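**Travix winter travel program: progress report to Howells**

Prepared by Zubaida Niazi, March 1, 2024

Work since the December report has covered the Flutembridge ski shuttle, the lodging agreements and the booking page. The shuttle is the only item behind plan.

**Shuttle.** The morning run from Flutembridge to the Mustach base area is operating with one coach of 50 seats. The return run leaves too early for guests who ski until the lifts close. A later departure has been requested from the coach operator – the added driver hours are under review and no cost has been agreed.

**Lodging.** Nine properties have signed the shared rate sheet. One more is waiting on its owner. Each signed property holds rooms for two-night stays and releases them 10 days before arrival. Three of the nine have kitchen units, which were added to the program after families asked for them.
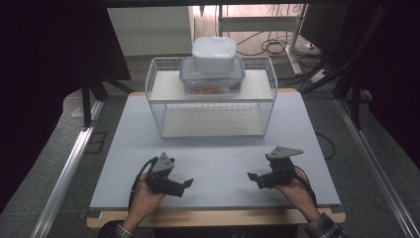
Cancellation terms are now the same at all signed properties. The old terms differed by season and caused most of the billing disputes in the first period.

**Booking page.** Lift tickets, coach seats and rooms can be bought in one order. Rental gear is still booked separately, as the Mustach rental desk does not share its stock list. A test file was received from the desk and 96 of its entries had no boot size, so it was sent back.

**Budget.** Spending is within the approved amount. Funds set aside for printed trail maps have not been used. We ask for approval to move them to the later coach run if the operator's quote is acceptable.

**Next period**

- Close the return run quote
- Sign the remaining property
- Load the corrected rental file and test gear orders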